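집안일 로봇, 이제 필통 정리까지는 왔는데… 설거지는 아직 우리 몫

2024-01-21

명절이 다가오면 어김없이 나오는 이야기가 있습니다. 로봇이 대신 전 부치고 설거지하고 아이 방까지 치워 주는 날이 언제쯤 오느냐는 것이지요. 지난 연말 독자 여러분께 '기계에게 가장 먼저 맡기고 싶은 집안일'을 여쭈었더니 2830분이나 답을 보내 주셨습니다. 그중 700분이 고르신 것이 뜻밖에도 청소나 빨래가 아니라 '책상 위 자질구레한 물건 치우기'였어요. 읽으면서 고개를 얼마나 끄덕였는지 모릅니다. 연필 한 자루, 지우개 하나가 어디로 갔는지 찾다가 저녁이 다 가는 집이 저희 집만은 아니었던 모양입니다.

마침 이 분야에서 꾸준히 일해 온 Irnov가 두 팔 로봇으로 탁상 정리 작업을 익히게 하고 있다는 소식이 들려왔습니다. 공장에서 무거운 차체를 들어 올리는 일이라면 기계가 사람보다 잘한 지 오래되었습니다만, 필통에 학용품을 챙겨 넣는 일은 사정이 전혀 다르다고 합니다. 연필은 둥글어서 구르고, 지우개는 누르면 살짝 눌리고, 플라스틱 필통은 가벼워서 손끝이 조금만 스쳐도 자리가 틀어지니까요. 어른들은 눈을 감고도 하는 일인데 말이지요.

필통을 펼쳐 둔 나무 작업대에서 진행 중인 연습입니다.
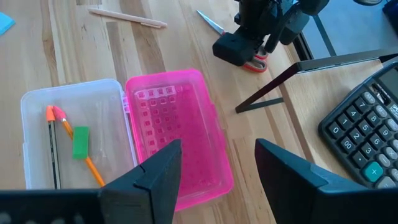
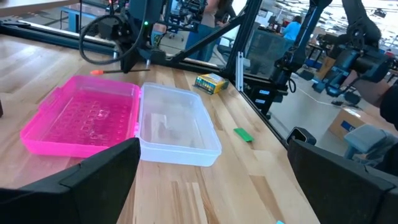

Irnov 쪽 설명을 들어 보면 제일 애를 먹이는 것은 역시 투명한 물건이라고 합니다. 속이 비치는 플라스틱은 바닥 색이 그대로 올라오는 데다 빛까지 받으면 어디가 테두리이고 어디가 바닥인지 기계 눈으로는 가려내기가 까다롭다는군요. 사람도 유리문에 이마를 찧는 일이 있으니 너무 나무랄 일은 아니겠습니다. 그래서 연구진은 물건의 자리와 각도를 조금씩 바꿔 가며 같은 동작을 거듭 시켜 본다고 해요. 필통 하나를 놓고 하루에 하는 연습이 많을 때는 20회쯤 되느냐고 여쭈었더니, 그 정도면 오전에 다 끝난다며 웃으시더군요.

가게 쪽 사정도 궁금해서 여기저기 물어보았습니다. 문구와 생활용품을 함께 파는 Duno 매장에서는 지난가을부터 진열대 보충을 기계에 맡길 수 있을지 따져 보고 있다고 합니다. 상자에 반듯하게 담긴 공책이나 복사지는 해 볼 만한데, 낱개로 파는 볼펜과 지우개가 문제라고 해요. 손님들이 이것저것 써 보고 엉뚱한 칸에 꽂아 두고 가시면, 그것을 제자리로 돌려놓는 일은 결국 직원들 손이 가장 빠르답니다. 폐점 뒤에 직원 2명이 음악을 틀어 놓고 후다닥 해치우는 일이라, 기계가 와도 당분간은 옆에서 구경만 하게 될 것 같다는 말씀이었습니다.

반죽을 다루는 Pastero는 조금 더 낙관적이었습니다. 이곳은 동네 빵집과 작은 식당에 주방용 자동화 설비를 놓아 주는 회사인데, 빵 틀을 옮기고 쟁반을 포개는 일은 이미 기계가 곧잘 한다고 합니다. 다만 쟁반 모양이 가게마다 다르고, 바쁜 시간에는 사람이 급한 마음에 아무 데나 내려놓기 일쑤여서, 설비를 들인 첫 달에는 주인분들이 오히려 기계 눈치를 보며 주방을 정돈하게 된다고 하네요. 덕분에 주방이 깨끗해졌다며 고맙다는 인사를 받은 적도 있다니, 어느 쪽이 어느 쪽을 가르친 것인지 잠시 헷갈렸습니다.

그렇다면 우리 집 거실에는 언제쯤 오게 될까요? 만나 본 분들 모두 날짜를 못 박는 일만큼은 조심스러워하셨습니다. 가정용 기기를 오래 다뤄 온 Rieger의 한국 사무소에서는, 정해진 물건을 정해진 상자에 넣는 수준이라면 멀지 않았지만 '방 좀 치워 줘'라는 한마디를 알아듣고 움직이는 것은 완전히 다른 문제라고 했습니다. 어떤 양말은 빨래통에 가야 하고 어떤 양말은 서랍에 가야 하는지, 식탁 위에 펼쳐진 공책이 다 쓴 것인지 쓰다 만 것인지, 이런 것은 그 집에 살아 본 사람이나 아는 일이니까요. (사실 같이 살아도 모를 때가 많습니다. 저희 식구들 이야기입니다.)

값도 걱정입니다. 팔 하나를 놓을 자리부터가 만만치 않고, 아이나 반려동물이 있는 집이라면 안전 장치도 꼼꼼히 갖춰야 합니다. 고장이 나면 누가 와서 봐 주는지, 부품은 얼마나 오래 나오는지도 따져 보아야 하겠지요. 독자께서 보내 주신 답 가운데에도 '잘하는 것보다 밤에 조용한 것이 먼저'라는 의견이 꽤 있었는데, 아래층과 함께 사는 아파트살이에서는 참 맞는 말씀이다 싶었습니다.

그래도 필통 앞에서 기계가 배우고 있는 것이 작은 일이라고는 생각되지 않습니다. 굴러가는 물건을 살살 집는 솜씨는 약을 칸칸이 나누어 담는 일에도, 손이 불편하신 어르신의 식탁을 거드는 일에도 두루 쓰일 테니까요. 실제로 설문 답변 중에는 손가락 관절이 아파서 뚜껑 있는 물건을 여닫기가 힘들다며, 다른 것은 다 직접 할 테니 그것만 좀 해 주면 좋겠다고 적어 주신 분도 계셨습니다. 그 답을 읽고 한참 다음 장으로 넘어가지 못했습니다.

Irnov는 오는 March 연습 과정을 정리해 관심 있는 분들께 소개하는 자리를 마련할 계획이라고 합니다. 장소와 신청 방법은 아직 정해지지 않았고, 확정되는 대로 이 지면에서 다시 알려 드리겠습니다. 댁에서 이미 로봇청소기나 다른 자동화 기기를 쓰고 계신 분들의 경험담도 기다립니다. 잘된 이야기도 좋고, 충전선을 삼켜 버려 온 식구가 매달렸다는 이야기도 좋습니다. 기사 아래 댓글이나 편집부 전자우편으로 보내 주세요.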